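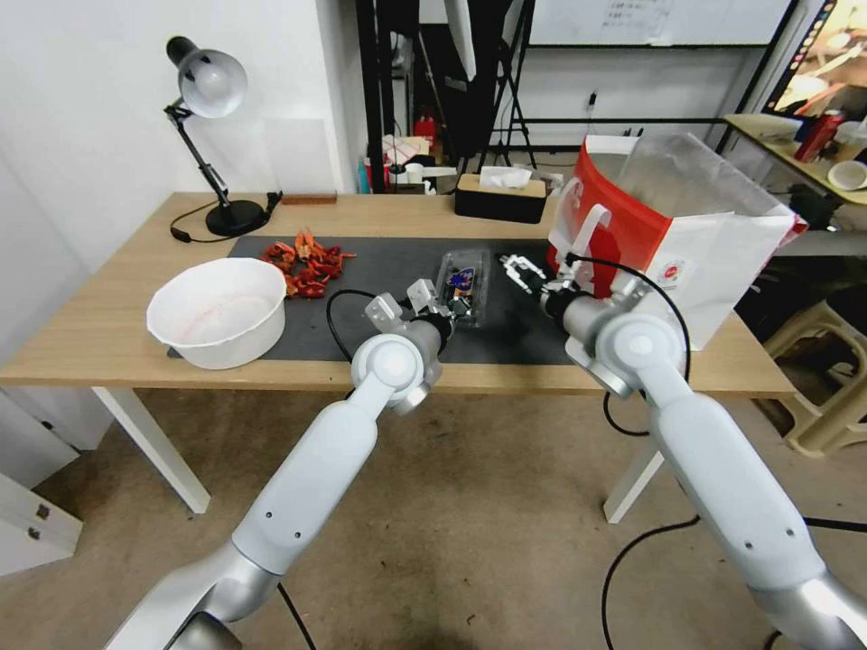 Two-arm station at the Isura open day, table-clearing demo. Left gripper beside the clear plastic container.

Isura Open Day recordings

Robot recordings made during the June open day at the Wevitz workshop. Visitors stood along the side of the room while the two white arms worked through short table tasks. The operator started each run by hand.

Contents

60 runs in total, one folder per run. Each folder has a head camera video, joint positions for both arms, gripper opening, and a text file with the task name. No run is longer than 90 seconds. 7 runs were stopped early by the operator and are marked "stopped" in runs.csv – leave them out if you only want complete ones.

Setup

Black mat on a light wooden table, desk lamp at the back left corner. The lamp and mat were meant to stay put, but the bowl, the container and the paper bag were moved between runs, so do not rely on fixed positions.

Known problems

Joint data for the right arm starts a little late in the morning runs. Sound was removed from all videos. The time stamps come from the Skuvico control box and do not match the clock on the video machine – use the offset column in runs.csv.

Use

Free for teaching and research. Please credit the Rajan project.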